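Orange lenses cracking at the screw holes during assembly
Posted in Bench Work and Small Assembly

Ariel Manalo
Nov 25, 2022

We fasten orange lenses into black plastic lamp housings, two screws per lens, one at each end. Since we moved from hand drivers to corded electric ones, some lenses show a hairline crack running out from the screw hole. The crack is often missed until final inspection. In the last batch of 505 we rejected 12.

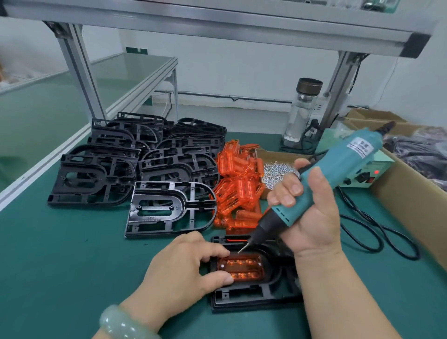 The operator holds the lens down with the left hand and drives with the right. Screws are picked from a shallow pile next to the lenses. The driver has its own power supply with a speed knob, currently at 70 percent. Clutch setting is whatever it was when the unit arrived. Should I lower the speed, the clutch, or both? Housings are from Davel and have not changed.

Koen De Bruijn

Clutch first. Speed has a smaller effect, but a fast bit carries extra momentum into the seated screw and overshoots the clutch point.

Set the clutch to minimum. Drive into a scrap housing and raise it one step at a time until the head sits flush and the lens does not rattle. Stop there and mark the collar with paint. Then reduce the speed until the operator can see the screw turning during the last thread.

Check the seating as well. If the lens is not fully down in the recess when the first screw goes in, that end is clamped at an angle and the second screw bends the lens flat. Start both screws, leave them a turn short, then finish both. Run 100 pieces before changing anything else.

Keep fitted housings in a separate stack from the bare ones. When both kinds share a pile, a half-finished part can pass as done. 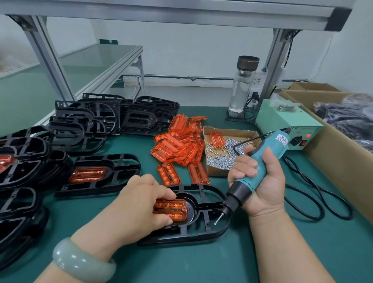 Lorna Yap disagrees with starting both screws first. On her line at Bindmont it added handling time and made no difference to cracking once the clutch was right. She would press the lens down hard at the end being driven, finish that screw, then move the hand across.

Reynaldo Cruzado

just buy a better driver. ours are Jerndale, no problems since June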